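Unit 2: Looking after the two-arm bench cell

Handout for the June practical, Cedlow teaching lab

Read this before your session. It covers the daily checks on the cell and what to do after a finger change. The Vomatik controller manual is in the drawer, and you will need page 18 for the jog keys.

1. Before power-up

Smooth the black cloth by hand. A fold under the rack tilts it, and the taught heights will then be out. Check that the rack sits square to its marks. Follow each gripper cable from the connector back to the arm and leave a loose loop on the cloth. A tight cable pulls on the connector when the wrist turns – most of last year's faults came from this.
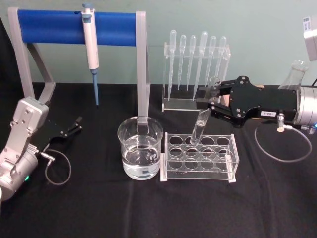
Run the arms one at a time at first, at low speed, with a hand near the stop button. Tube work is taught with water only. The tube should be gripped near its open end and brought in over the rack slowly. If it slips in the fingers, stop and clean the pads before you touch the force setting. The default force is 600 on the Rerkum scale and there is seldom a good reason to change it.

2. Finger screws

Check these weekly, or whenever a finger has touched something hard. Power off first. Use the correct hex key, turn until it just bites, and do not lean on it. Mark the job sheet (form 379) even if nothing moved.

3. Checking the wrist camera

The camera view is your best check after any work on the gripper. Jog the arm to the saved McIntyre pose, facing the pipette stand, and open the fingers fully. Both fingers should show at the bottom of the view, with the dark point of the hanging pipette above the gap and a little right of its middle. The screw heads on the finger brackets are in view too, so look at them while you are there. If one finger has dropped out of sight, the camera bracket has shifted and needs resetting.

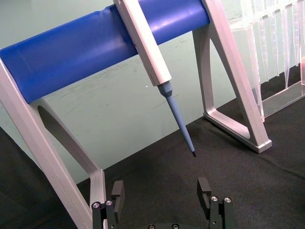 Resetting the bracket takes two people, one on the jog keys and one at the wrist. Slacken it only enough to turn it by hand. Use the foot of the stand's right leg as your level reference, as it is flat on the mat and easy to find in the view. Do not use the pipette for this – it can swing on the bar. Tighten, jog away, come back and look again.

4. Shutting down

Open both grippers, park the arms clear of the glassware and switch off at the controller. Empty the beaker. Leave the job sheet on the clip by the door.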